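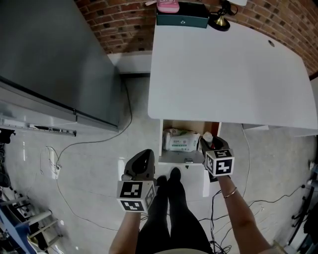
Dastari Hand-Held Gripper Station: Frequently Asked Questions
Updated April 15, 2025

What does this page cover?
Setup, daily care and small repairs for the paired hand-held grippers at the Stanville station. Booking, data storage and building access have their own pages. If your question is missing, send it to Rania Kanaan and there's a good chance it ends up here. We love getting these!

I've never used the pair before. Where do I start?
Pick them up and play with them for a while before you record a thing. Open, close, reach into the desk cubby, lift something small and light like a bottle, put it back. Your hands learn the reach of the jaws surprisingly fast, and it's a great feeling when it clicks. Then do the startup check below.

What is the startup check?
Power on, wait for both grippers to show up on the station screen, and close each jaw fully, then open it fully. The number on screen should go to zero and come back to its open value. Next, turn each marker cube slowly in front of the camera so every face gets seen at least once. If a face doesn't register, wipe it and try again. The whole thing takes 3 minutes once you've done it a couple of times.

How do I clean the marker cubes?
Dry microfiber first. For fingerprints, dampen the cloth with plain water and wipe from the center of the face outward, then dry it. Please don't use alcohol on the printed patterns. Vlastimil Tichý tried it on an old set and the black went gray at the corners, and after that the tracking jumped every time the cube turned toward a window.

And the jaws?
Wet wipes are fine on the jaws. Let them dry before you close them. Check the inside of the curve while you're there, because that's where tape residue likes to hide.

One cube feels loose. Can I tighten it myself?
Yes, please do! There are two screws under the cube. Snug them by hand with the short driver, a little on one and then a little on the other. Stop when the cube no longer moves under your thumb. Then recalibrate, even if it only shifted a hair. A cube that sits slightly off gives you recordings that look fine until you replay them.

How do I recalibrate?
Choose Calibrate from the station menu, hold both grippers still with the jaws closed, and follow the prompts. You want the error at 2 millimeters or less. If you get a higher number, clean the cubes and run it again. Still high? Swap to the spare pair and leave a note for Hipólito Navarrete with the reading.

Does it matter what I wear?
Not much. Long loose sleeves can fall over a cube and hide it, so push them up. Closed shoes, please. A watch or bracelet is okay as long as it stays clear of the cube and doesn't knock against the handle.

What about all the cables?
Look at the floor before you step into position, every time. Run slack toward the wall and keep it away from where your feet will go. Keep the power strip where you can reach the switch. If a plug feels warm, turn the strip off and tell someone.

The jaw sticks halfway. Is it broken?
Probably not. Grit in the slide is the usual cause. Power off, open the jaw by hand, blow the slide out with the bulb blower and work it back and forth. No oil! If it still catches, the return spring may be tired. Vilém Jireš keeps springs in the Tóth parts drawer and will happily show you how to change one. It's a fun little job.

How long does a spring last?
Our longest so far went 1,909 recordings, which made us all very proud of it. We log every change in the station notebook, so check there before you guess at the age of yours.

I'm getting error 59. What is it?
The station has lost sight of one cube for too long. Move back into view, or restart the recording if it doesn't clear.

Can I take the grippers to the Fisham site?
Sure, with the hard case and a word to Kvido Paulík first. Run the full calibration when you get there and again when you bring them back.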